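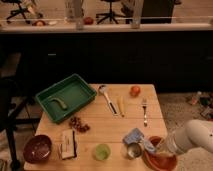

Kitchen table, front side nearest. Green tray at the back left, fork toward the right.

Pillai Building, Shared Kitchen Users
Minutes of the meeting held Saturday, April 5, 2025

Present: users from the first and second floors. Apologies from the third floor, same as last time.

1. Minutes of the last meeting

Agreed, with one correction. The minutes said the table "had been cleared." Several people asked when this was supposed to have happened. Changed to "was to be cleared."

2. The table

The second floor said the table is a serving area and things are left out so people can find them. The first floor asked who is looking for a fork next to a tomato. The second floor said the fork was easy to find, and the meeting had to grant that.

Discussion of the green tray. It was bought to hold whatever was in use, so that the tray could be lifted off and the table wiped. At present it has one curved green thing in it and everything else is around it. It also sticks out past the table at the left corner, where people walk. A proposal to buy a second tray was made and got no support. It was felt that the first tray should be tried before another is paid for.

The grapes are straight on the wood. Moved that fruit goes in a bowl. There are two good bowls on the table, the dark maroon one and the orange-red one. Agreed, although the same thing was agreed in the fall.
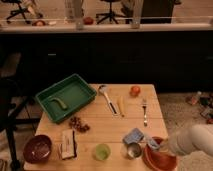

Spoon and fork toward the back of the table, maroon bowl at the front left corner.

3. Flendness plan

The first floor presented the Flendness plan, a system of labeled zones for shared kitchens. Zones would be marked on the table with colored tape: utensils at the back, food in the middle, bowls and cups at the front. It was pointed out that the bowls are already at the front, and that this is the trouble with them, as the front is where they get knocked. The presenter said the zones could be turned around. Asked whether tape comes off wood cleanly, the presenter did not know.

The starter kit is $94. One member wanted to know what is in it besides tape. Labels. Not approved. May come back if somebody tries it at home first.

4. Storage quotes

Two quotes received. Zikero offers a drawer insert and a wall rail for $349. Jetska offers a rail alone for $300, fitting not included.

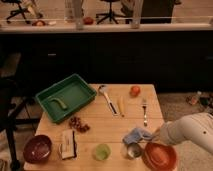 The long dark cabinet behind the table came up at this point. Several members asked why we would pay for a rail before anyone has said what is in the cabinet. The second floor believes it is full. The first floor believes it is full of things that belong to people who moved out. Neither quote to be accepted until somebody opens it and reports back.

5. Cleaning supplies

Complaint that cleaning things end up among the food. The second floor said they are kept handy so people will wipe up. The first floor would like to see some of this wiping. Agreed they go by the sink from now on.

The sign-up sheet has 27 slots for April. Few are filled, and some of the handwriting looks the same all the way down. The sheet stays up for now.

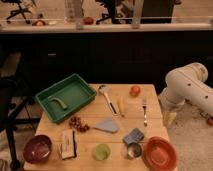 6. Actions

First floor: open the cabinet and write a list of the contents.
Second floor: move the tray in from the corner and put the spoon and fork away in it or in a drawer.
Everyone: fruit in a bowl, bowls back from the edge.
Secretary: tell Zikero and Jetska that we are still thinking.

7. Any other business

A member asked if the third floor could be charged for not coming. No.

Next meeting to be held in the kitchen, at the table, if there is space on it for the papers.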